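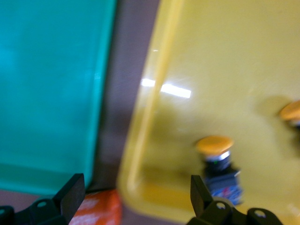 4.2 Collecting the demonstrations

The sorting task was taught in two ways. In the first, the operator held the arm by its last link and moved it by hand while the motors were set to carry only the weight of the arm. In the second, the operator sat at a table behind the robot and moved a smaller leader arm, which the robot copied joint by joint. We refer to these as hand guiding and remote control. Both used the same gripper, the same trays and the same parts, so that a difference between the trained policies could be put down to how the task was shown.

All demonstrations were recorded at the Irnley site in March. Three operators took part. Dalal Hakim and Imad Atallah had used the leader arm before; Quentin Roussel had not, and was given 60 minutes of free practice before his first recorded episode. His practice runs were not kept. Operators changed over when they asked to, and we did not fix the number of episodes each of them had to record.

An episode starts with the gripper open above the work area and ends when the part has been released and the fingers are clear of it. The operator starts and stops recording with a foot pedal. For hand guiding this mattered more than we had expected, as both hands are in use for most of the episode: one on the link, the other on the button that closes the fingers. In an early setup the stop command was a key on the recording computer, and many episodes ended with several seconds of the arm being held still while somebody reached for it. Those episodes were discarded and the pedal was added before the recordings used here.

We kept 59 hand-guided episodes and 192 remote-control episodes. The counts are uneven because hand guiding is tiring. The arm is light to move near the middle of its range but becomes awkward when the wrist has to turn over the far tray, and operators tended to stop early. To keep the comparison fair, the main results in Section 5 use 59 remote-control episodes drawn at random from the larger set. The full set is used only where we say so.

The policy receives joint positions and the view from the wrist camera. No overhead view was used for training. The wrist view holds both gripper fingers in the lower part of the image, and this gives the policy a fixed reference for where a part sits in relation to the tips. In Figure 4 the fingers are open and an industrial push-button switch stands in the yellow tray, with part of a second one at the right edge of the view and the teal tray on the left. The image also shows the motion blur found in a good share of the data. The caps of the switches and the lip of the yellow tray can still be made out, but the print on the label at the base of the nearer switch cannot be read. We did not remove blurred images. A policy trained only on sharp ones would see a different kind of input as soon as the arm moved quickly.

The push-button switches were the hardest parts to show well. The round cap is wider than the collar under it, and a grasp that closes on the cap has to be well centered. Operators using remote control usually came in lower and took the switch by its black body. Under hand guiding they more often took the cap, most likely because the operator's own forearm was in the way of a low approach. We left this difference in the data. Asking everyone to use one grasp would have made the two sets easier to compare, but it would also have hidden something that comes with the method.

Glare on the tray was a second concern. The overhead light leaves a bright streak on the yellow plastic. We kept the room lights as they were and did no color correction beyond the camera's own.

Each episode was checked once by a person who had not recorded it. Majdi Chidiac and Jad Hakim did most of this work in the Zosico replay tool. An episode was rejected if the part was dropped, if the fingers hit a tray hard enough to move it, or if the recording had gaps in the joint data. Slow or hesitant episodes were kept - as were those in which the operator missed the first grasp and tried again. The kept episodes were then cut or padded to 400 time steps before training, with padding made by repeating the last joint position.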